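Laundry arms at the Nondedstead workshop: your questions, my answers

I get the same handful of emails about the two-arm laundry build, so I've piled the answers up on one page. Still stuck after reading? Write to me and I'll add yours.

What are the arms supposed to do?
Handle small laundry at one of those hangers with pegs all around the rim. That's the whole job! Teguh Jugah wanted shirts, and I talked him down to things that fit on a peg.
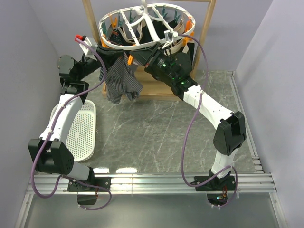

Both arms at the hanger, basket on the left.

Why bolt everything to one rail?
My first try had each arm on its own board, and every bump meant measuring all over again. With one aluminum rail the bases stay put relative to each other, and I can slide one over with a hex key and a bit of swearing.

Is stripy cloth harder?
For my software, yes. Stripes bend with every crease, so the wrist camera gets a lot of lines going in a lot of directions — plain fabric is duller but kinder. I keep the stripes in because real laundry has them.
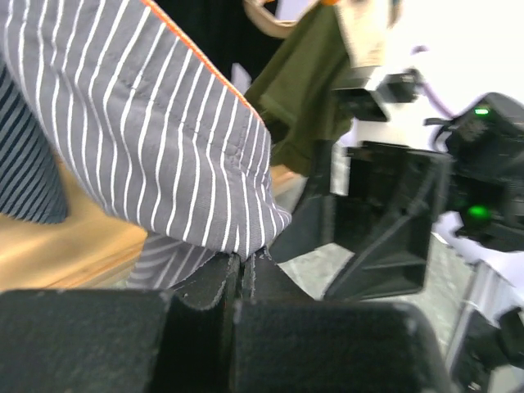 Words and wiring: Léonie Coste

How hard do the grippers squeeze?
Softer than you'd guess. I cap the motor current in software and raise it one notch at a time (the scale goes to 199, and I live at 54). Start low, please, especially with anything you like wearing.

What about those cables?
Leave more slack than looks sensible. Mine are purple and loop way out past the elbows, with ties holding them to the arms. Luuk Aerts ran his tight and tidy and had to redo the lot in February.

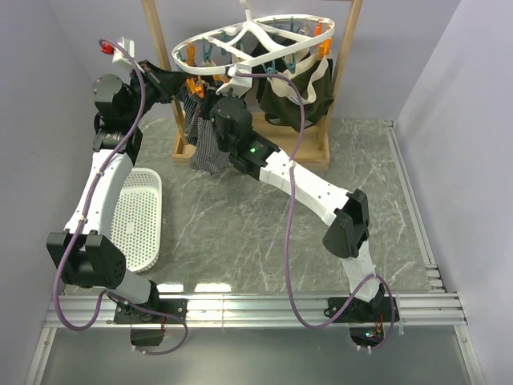 2 min read

Can I build one arm first?
Sure, I did. You'll get plenty of practice with picking up and letting go, and the second arm can wait. Just buy the longer rail now.

Can I come see it?
Yes! Most evenings after 9, at the bench by the back door. Ask for me or Agathe Carré.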